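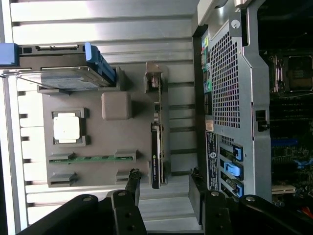
Re: [ellville-reuse] Sorting trays for the tower teardown

> The Grewal donation is in and I'd like us to try the molded trays with
> it, one tray next to each tower. Every part gets its own spot, so when
> you come back from lunch you know what you have and what is missing.
> Stesell sells them and says they cut bench time by 30 percent.
> If there are no objections I'll put in for 13 of them in May.

I have a few objections, or at least questions.

First, the 30 percent. Compared to what? If it's compared to a pile of parts on a bare bench, fine, I believe it. But we don't work that way now. We use the shallow bins with a towel in the bottom, and I have yet to lose a memory module in one.

Second, the tray only fits what somebody thought of in advance. The one in the picture has a place for the processor with clips at the corners, holders for the memory, and the drive sitting up top in its caddy with the blue handle. Very nice. Now take the next tower in the stack, which has two full-size drives, no caddies and a power supply that has to come out before you can reach anything. Where does that go? On the bench, in a bin, with a towel in it.

The card worries me a bit too. That's a slim Quadro standing on edge along the side of the tray, bracket up. I would want to pick up a loaded tray and walk it across the room before I trusted that. We do carry things, whatever the plan says about one tray per tower. I'd lay the card flat in a bag.

And the socket in that tower is empty, just the metal frame. Please, if we write up a procedure, put the plastic cover on the socket as a step of its own. Bent pins have cost us more boards than lost parts ever did. No tray helps with that.

What I do like is the empty holders. If a spot is empty you can see it, and with bins you have to remember. I'll give Stesell that much.

So my suggestion is to get two, not 13, and run them through the 80 or so machines from Grewal alongside the bins. Use the same people on both and write down the times. Pludent has a plain divided tray as well, without the fancy cutouts, and I'd like one of those in the test. The 200 dollars we set aside for bench supplies also has to cover bags and thermal paste – I don't want to find out in the fall that it all went to gray plastic.

If the trays win I'll say so on the list.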